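Weramstead Clothing Repair Project
Progress report to the Narna Fund
5 Jul 2019

Summary

The project is on schedule and within budget. Repair sessions have run every week since the grant was paid, and the second sewing course is full. The one item behind plan is the outreach work in Waweru, explained further down.

Repairs

Most of what comes in is still zips, hems and torn linings. We have had more coats and jackets than we expected for the time of year, and these take longer than trousers or shirts. Humaira Qureshi has changed the booking sheet so that heavy items get a double slot. Waiting times have come down as a result, though they are still longer than we would like.
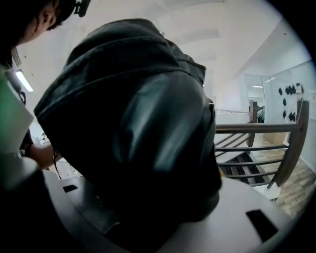 We have stopped taking in wedding dresses and anything with beading. Two pieces had to go back to their owners undone and it was not a good use of anyone's evening.

Training

The first course finished with 4 people dropping out, mostly over shift work. The second has moved to a later start. Maya Atallah teaches both and has rewritten the handout on replacing zips, which learners found hard to follow.

Spending

We have spent £900 on the two machines, as agreed, and £500 on thread, needles and fittings. The fittings line will run over slightly by the end of the year – metal zips cost more than we allowed for. We propose to cover this from the room hire line, where there is a saving.

Outreach

Sessions in Waweru have not started. The hall was closed for roof repairs and we are now looking at the Plondex building instead. Humaira is meeting the manager later in July and will send you the dates once they are fixed.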